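Workshop > Shop Tips > Bench Robots

Setting Up a Table for a Drink-Making Arm
4 Jan 2025, by Ximena Escobar

We have been building a drinks station in our shared shop since July. The arm came used, through Kitport, and most of the work has been on the table, so these tips are mainly about that.

Cover the top with brown paper before you bolt anything down. Spills lift off with the sheet. Lay dark tape over it in a grid and give every item its own cell. When a pick goes wrong, you can put the cup back where it was without measuring.

Keep glassware on a tray. A stemmed glass is easy to tip, and it helps to move tray and glass together when you need the space.
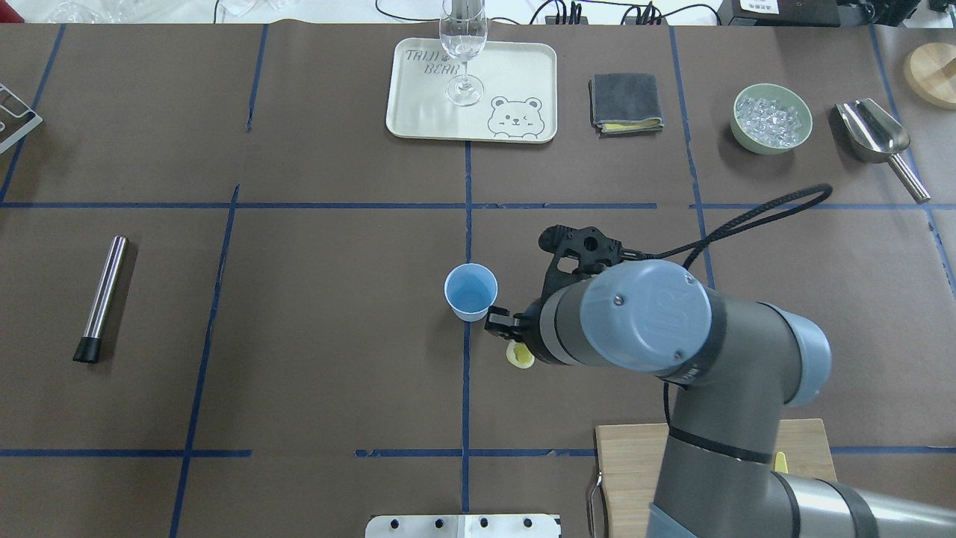 Set your travel speed low for the first 100 runs. Ours stayed at a crawl for all of them and we still crushed cups. Paper cups dent under very little force, so close the fingers in small steps and write down the width that holds. Foam pads from Rirkel gave us more grip at the same width.

Tie the gripper cable with slack for a full turn of the wrist, then jog through every position by hand and watch for snags. We wore out 2 cables before we did this.

Ice melts while you fuss with the program. Teach the scoop moves with dry beads and save the ice for the final check. Fold a towel and leave it on the table within reach.

Park the arm clear of the cups before anyone resets the table, and keep the stop button where you can hit it without leaning over.

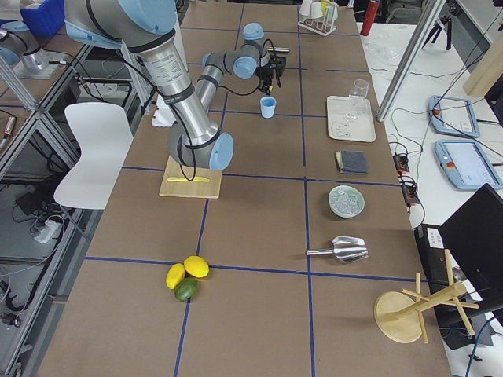

Otakar Koubek wrote in to say he would skip paper on the top. His bunches up under the cups after a wet day, and he went over to a sheet of rubber matting from Triner, taped only at the corners. He also runs the wrist at 90 degrees to the grid for every pick, and finds his saved points easier to fix that way.

I haven't tried the matting. We change our paper when it starts to curl, and a roll lasts almost 2,000 pours.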